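Enter keywords
Search
Print this page
E-mail this report

Turnout and Ballot Length in a Local Bond Election
Student Project Report, Public Policy Seminar
By Wanda Blackwood and Glykeria Makris
2024-01-12

1. Purpose of the Project

This report examines how voters in the Macaraeg Unified School District treated a local bond measure placed at the end of a long ballot. The measure asked property owners to approve new borrowing for school roofs, heating systems and a bus yard. It failed by 96 votes. District officials blamed the result on public opposition to debt. Several residents who spoke at the board's March meeting offered a different explanation: many people who went to the polls never reached the question.

The project set out to test that second claim using public records. The authors took no position for or against the bond and did not contact either campaign until the records review was complete.

2. Background

A bond measure of this type needs a supermajority to pass under the district's rules. A voter who skips the question is not counted on either side, so a blank ballot does not directly help or harm the measure. It may still affect the result if the voters who skip the question differ from those who answer it. Political scientists call this behavior "roll-off," and it tends to rise with the number of contests a voter must get through first.

The Macaraeg measure appeared on the back of the second ballot card, after the judicial contests and two county charter amendments. The county had considered a separate mailing for school questions but declined to pay for it.

3. Method

The authors requested precinct returns from the county clerk and received them in printed form. The figures were entered by hand into a spreadsheet, and each author checked the other's entries. For every precinct, the number of ballots cast was compared with the number of valid votes on the bond.

A short written survey was also prepared. It was mailed to 1000 addresses drawn from the public voter list, with a return envelope enclosed. The survey asked whether the person had voted, whether the person recalled the bond question, and where the person had first learned of it. Of the forms mailed, 698 came back in usable condition. The authors attribute this high rate of return to the brief length of the form and to a notice in the Nindivow neighborhood newsletter. 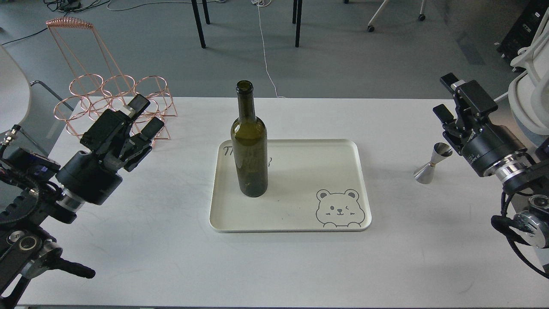 Respondents were not asked how they had voted. This decision was made after discussion with the seminar instructor, who advised that the question would lower the response rate and would raise privacy concerns in the smaller precincts.

4. Findings

Roll-off was present in every precinct but was far from even. It was lowest in the precincts closest to the three elementary schools named in the bond, where yard signs and parent meetings had been common. It was highest in the Kanov Heights precincts, which were added to the district only recently and which send many of their children to schools outside it.

Survey answers followed the same pattern. Residents of Kanov Heights were the least likely to recall the question. Those who did recall it most often named the tax bill insert as their first source of information. Elsewhere, the usual source was a neighbor or a school employee.

The authors found no clear link between roll-off and the share of votes in favor. Two precincts with heavy roll-off approved the measure, and one with very little roll-off rejected it by a wide margin.

5. Limits of the Study

The survey relied on memory, and some respondents may have confused this measure with an earlier library levy. People who return surveys are also more likely to be regular voters. The precinct returns combine mail ballots with those cast in person, and the clerk's office was unable to separate them.

6. Recommendations

The authors recommend that the district request an earlier ballot position for any future measure and that the county report blank votes for each contest in its official returns. A copy of the spreadsheet has been deposited with the seminar office and may be consulted on request.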